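Looking After Wooden Boards and Spoons Through the Winter

Saturday, November 20, 2021

Every year when the heating goes on, my boards start to complain. They go pale and thirsty along the ends, the spoons feel rough in the hand, and one morning I pick up the bread board and find it rocking on the worktop like a little boat. If yours do the same, don't despair and please don't throw them out! Most of what goes wrong with wood in a kitchen can be put right in an evening, with the radio on and a cup of tea at your elbow.

Washing first. Hot water, a drop of washing-up liquid and a soft brush, both sides, every time. I used to wash only the side I'd cut on (it seemed a waste of suds to do the other) and that is exactly how a board ends up curved, as one face swells and the other stays as it was. Wipe it with a tea towel and stand it on its edge so the air can get all the way round. Never leave it soaking in the bowl, not even while you eat your dinner, and keep it out of the dishwasher altogether. I put a lovely old one through by mistake when we lived at Kernach and it came out in two pieces.

For smells, and onion is the worst of them, cut a lemon in half, scatter a good handful of coarse salt over the board and scrub with the cut side of the lemon. Go along the grain, lean on it a bit, leave it five minutes and rinse. Garlic may want doing twice. Bicarbonate of soda made into a paste with a little water is just as good if you have no lemon in the house, and it shifts beetroot better than anything else I've tried.
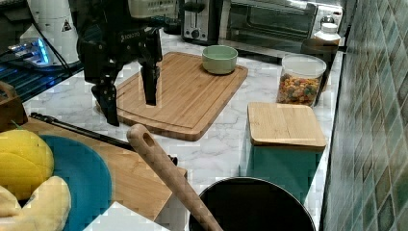

Now the oiling, the part I look forward to. You want food-grade mineral oil, sold at the chemist or in the kitchen department, and a 500 ml bottle lasts me well over a year even with all the spoons. Please don't be tempted by the olive oil or the sunflower oil by the cooker. It goes sticky and then it goes rancid, and the smell gets into your bread. Walnut oil is a nice thing if no one in the family has trouble with nuts, but I've given it up for the sake of visitors.

Make sure the wood is properly dry, so leave it overnight after washing. Pour on a puddle the size of a saucer, rub it in with an old cotton hanky, and do the edges and the ends as well, where it drinks the most. Leave it till morning and buff off whatever is sitting on the surface. A new board likes this once a week for the first month, and after that once a month will do. Bamboo takes up less than beech or maple, so go easy with it or you'll be wiping for ever.

If there's a groove round the edge for catching juices, run the handle of a teaspoon round it inside the cloth. Crumbs and grease settle there and you'd be surprised what comes out.

Rough patches want sandpaper, fine stuff, and always with the grain. I dampen the wood first, let it dry so the fibres stand up, then sand, wipe and oil. Spoons come up beautifully this way. As for a warped board, lay it hollow side down on a damp towel overnight and put something heavy on top (my jam pan full of water does nicely), then dry it on its edge. It works more often than not, though a very old board may have made up its mind.

One more thing before the December baking starts: keep a separate board for raw meat and fish, and mark it on the end with a pencil or a dab of paint so that helpful guests don't slice the Christmas cake on it. And when a board has cuts so deep that the brush won't reach the bottom, let it go. Mine are in the shed now, and very handy for potting up bulbs.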